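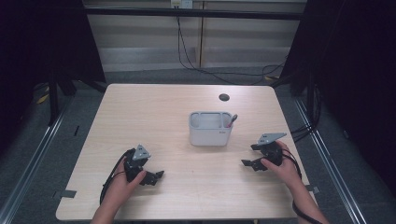 Light gray caddy, one pen, plenty of bare table.

Guides > Workspace > Desk setup

How to set up a desk caddy without filling it with junk

By Lindsay Sutcliffe

I don't trust desk organizers. Most of them hold a drawer's worth of stuff that should have gone in the trash, and they hold it upright so you can look at it all day. A plain compartment caddy can still earn its spot on a table if you're strict about it, so here's how I do it.

1. Clear the whole surface. Take everything off, including the things you think are staying. "Tidying around" the pile is how I ended up with three staplers.

2. Wipe it down. Skip the special wood sprays. I bought one from Cliren and couldn't tell the difference from a damp cloth and a dry one. Go with the grain and keep water away from any cable hole.

3. Look at the top from a low angle. Glare hides a lot on pale wood, so move your head until the shine shifts. You're looking for crumbs, specks and old pen marks.

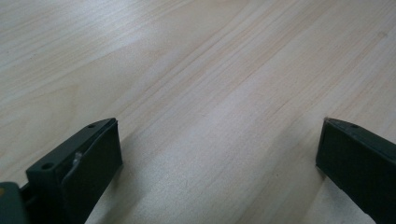

Pale grain with a soft glare near the top. Look for the small specks.

4. Test your pens. Scribble with each one for a few seconds. If it skips, it goes. Jaruwan Inthanon, who shared an office with me in Trindthorpe, swore you could revive dead pens by warming them in your hands. I have yet to see it work.

5. Put one kind of thing in each compartment. Pens in one, clips in another. Leave a compartment empty if you have nothing for it. The Listora planning sheet that people pass around wants you to assign all of them on day one, and that's just asking for rubber bands.

6. Pick the spot. I like mine toward the middle or back, where my sleeves won't catch a tilted pen. Keep it off the cable grommet – you'll need that hole the minute you buy a new lamp.

7. Use it for a week before buying anything else. No trays, no risers, no matching cup. I paid 50 dollars for a Nilsuwan "desk system" last March and most of it is in the garage. 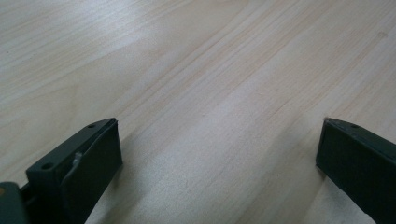
Do I need a felt pad or liner under the caddy?
Only if it slides when you pull a pen out or has a rough bottom. Otherwise a liner is one more thing to lift and clean under.

After that, upkeep is small. Empty the caddy when you notice grit in the corners, rinse it if it's plastic, and let it dry upside down before anything goes back in. If a compartment has turned into a home for receipts, deal with the receipts. A bigger caddy won't fix it, whatever the ad says.

We use cookies to remember your settings and measure visits. By continuing to browse, you accept our cookie policy. Accept | Manage choices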